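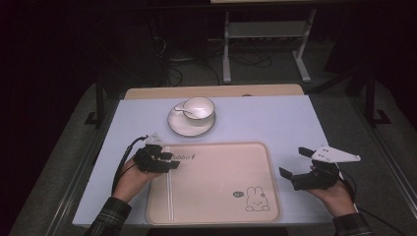 1/23
Loyalty apps, then. I said last month I'd do a thread on why I don't believe a word of them, and enough of you held me to it. I've been using the Flalitz one since May. I've read the terms. I am not much better off and I have some questions.

2/23
If you've missed it, Flalitz is the app that replaced the paper stamp cards at a lot of the independent cafés round here. One app, many cafés, you collect "beans" and swap them for things. Posters in every window. The poster says "free coffee, on us". Keep an eye on that "us".

3/23
The old card was a bit of cardboard. You bought some coffees, a bored teenager stamped it, and when it was full you got one free. You could see how far off you were by looking at it. It lived in your wallet until it fell to bits. It didn't need an update.

4/23
My first complaint is the sums. With a card, one drink was one stamp. With the app, beans depend on what you spend, what time you spend it, whether you've been in lately, and something called your "glow", which I have read the help page on and still couldn't explain to my mother.

5/23
I finished the summer with 1,726 beans. Sounds loads, doesn't it? That's the idea, I reckon. If they'd told me I had most of a flat white I'd have shrugged. A free flat white is 3,000.

6/23
And yes, I had been buying coffee at a rate that would have filled a paper card more than once. I know this because I stupidly keep receipts.

7/23
Before anyone says it: I know nothing is owed to me. A café can charge what it likes and give away what it likes. My gripe is with a scheme being sold as more generous when I can't find any way of working it out that makes it so.

8/23
I asked them. Credit where due, I got a reply from a person, Jad Issa, on the support side. Polite, quick. He said members "enjoy more rewarding visits overall". I asked what was being measured. He said visits. I asked whether that meant people were getting more free coffee or buying more of the other kind. I'm still waiting on that one.

9/23
Second complaint, the expiry. Paper never went off. Beans do. The rule is in the terms, under a heading about "keeping your account fresh", and it says unused beans may be removed after a quiet spell. How long is a quiet spell? "As determined by us from time to time." Lovely.

10/23
So you go on holiday, or you're ill, or you give up coffee for a bit, and when you come back your total has gone down. Hacer Kaplan messaged me after my last moan to say hers went to nothing while she was off having a baby. She got a notification saying "we've missed you!" with a little waving cup. 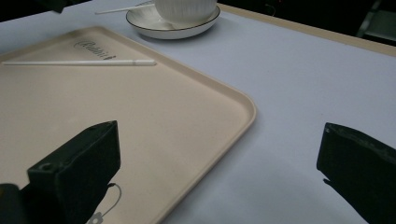
11/23
Which brings me to notifications. I switched them off. They came back on after an update. I switched them off again and got an email asking if I was sure. I have been less pestered by people I owed money.

12/23
The one that really got me arrived at ten at night: "Your beans are getting lonely." I am a grown woman with a mortgage. I was brushing my teeth.

13/23
Third thing, and I think this is the real one. What do they want my birthday for? And my location "even when the app is closed"? The stamp card did not know where I was. The stamp card didn't know when I was at the dentist.

14/23
The stated reason for the birthday is a birthday treat. Fine. I put mine in. My treat was £2 off any order over a certain amount, the certain amount being more than I've ever spent in a café on my own. I went without.

15/23
The privacy page says data may be shared with "selected partners", and one of the names you get if you keep clicking is Prirnura. Their website says they help shops "understand the moments that matter". I've read it twice and I couldn't tell you what they sell. I could have a guess at what they buy.

16/23
To be fair (I do try), I went and talked to somebody on the other side of the counter. Randa Najjar runs the place by the station where I go most mornings. I expected her to defend it. She made me a tea and pulled a face.

17/23
Her version: she pays a monthly fee to be in it, plus a slice of every sale that goes through the app, AND she pays for the free drinks. All of them. So "free coffee, on us" is on her. Flalitz has never bought anybody a coffee as far as she can tell.

18/23
Why stay, I asked. She said the café over the road joined, so she had to. When I popped over the road they said they'd joined after hearing she was about to. I did not have the heart to go back and tell her.

19/23
She did say one good thing for it, and I'll pass it on. People used to turn up with cards they'd stamped themselves with a stamp off the internet, and now they can't. She thinks that cost her a bit. She also thinks it cost her less than the fee. She hasn't sat down and done it properly because she's running a café.

20/23
Several of you sent me the survey that says most customers "prefer digital rewards". I looked. It was paid for by Flukham, who make digital rewards. The question was whether you'd like your rewards to be easy to use and always with you. Well, yes. I'd also like a pony.

21/23
Mireille Haddad, who I trust on money things, thinks I'm being grumpy and that it does no harm if you'd be buying the coffee anyway. Maybe. I'd only say that I looked at my own spending and I was not buying it anyway. There's an extra bun on most of those receipts, and the bun is there for the beans. I don't even like the bun.

22/23
What would change my mind? Tell me in one line how many drinks gets me a free one. Don't take them back off me. Let me join without a birthday. Say on the poster who's paying. If any scheme does all that, send it over and I'll happily eat my words. Somebody suggested Purba, but they want a phone number before they'll show you the terms, so no.

23/23
I've deleted the app. It asked me why and gave me a list of reasons, and the nearest was "I don't drink coffee any more". Randa has found a box of the old cards in her stockroom and is stamping them for anyone who asks nicely. Ask nicely.

Couple of replies, as my mentions are busy.

To everyone asking if your beans can be cashed in when you leave: no. It's in the terms, near the end. They "have no monetary value", which is a funny thing to say about something you get by spending money.

To Yabsira Worku, who says the supermarket ones are worse: probably, and I might have a go at those next. If you've got an old set of terms saved from before they changed them, please send it. The changes are what I'm after and they don't keep the old pages up.

And to the chap who says I should just make coffee at home. I do that as well. It's not very nice.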